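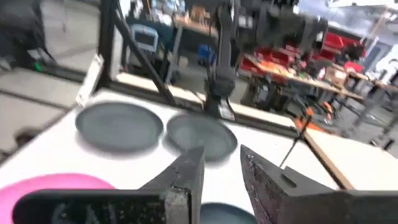
Dunkle Teller auf weißem Tisch

Frage: Lohnt sich ein 25-mm-Okular für Galaxien?

Hallo zusammen, ich bin seit November vom Sternenvirus befallen und war letzte Nacht mit meinem gebrauchten Cuveo-Dobson auf dem Feld hinter Punau. Die Andromedagalaxie habe ich sofort gefunden, was für ein Moment! Leider war sie nur ein grauer Fleck, von Spiralarmen keine Spur. Dabei war der Himmel richtig dunkel, die Milchstraße ging quer drüber. Ich habe bisher nur das kurze Okular aus dem Set benutzt. Bringt mir das 25er von Nustley mehr oder liegt es an meinen Augen? Und sehe ich die beiden Begleiter überhaupt mit so einem Gerät?

Antwort 1 (hilfreichste Antwort)
Glückwunsch, du hast Licht gesehen, das mehr als zwei Millionen Jahre unterwegs war! Mit deinen Augen ist alles in Ordnung. Andromeda ist am Himmel mehrere Vollmonddurchmesser lang, im kurzen Okular siehst du also praktisch nur den Kern. Nimm unbedingt das 25er, damit hast du mehr Feld und ein helleres Bild. M32 sieht aus wie ein etwas unscharfer Stern dicht am Kern, M110 ist größer und viel blasser, da brauchst du Geduld. Mindestens eine halbe Stunde ohne Handy im Dunkeln bleiben und dann leicht am Objekt vorbeischauen (indirektes Sehen). Die Spiralarme wie auf den Fotos bekommst du visuell nicht, aber an guten Abenden zeigt sich am Rand ein Staubband. Ich habe dafür zwei Winter gebraucht und bin vor Freude fast über den Hocker gefallen!

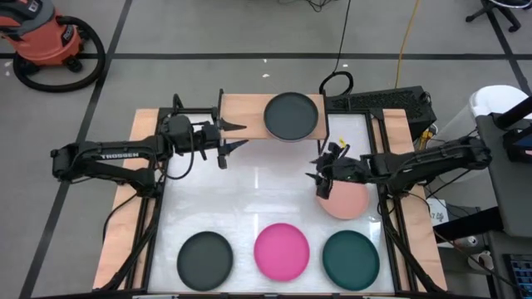
Tisch mit fünf Tellern und zwei Roboterarmen

Antwort 2
Kauf dir eine Kamera, dann siehst du auch Farben.

Antwort 3
Zur ersten Antwort noch: Das Teleskop vorher auskühlen lassen und die Justage prüfen, gerade bei gebrauchten Dobsons. Ich habe meinen seit 2000 und mache das immer noch vor jeder Nacht. Wenn du mit Andromeda durch bist, probier M81 und M82 im Großen Bären, die passen beide zusammen ins Feld, herrlich! Sternkarten zum Ausdrucken gibt es im Downloadbereich von Mosquera, die Rotlichtlampe nicht vergessen.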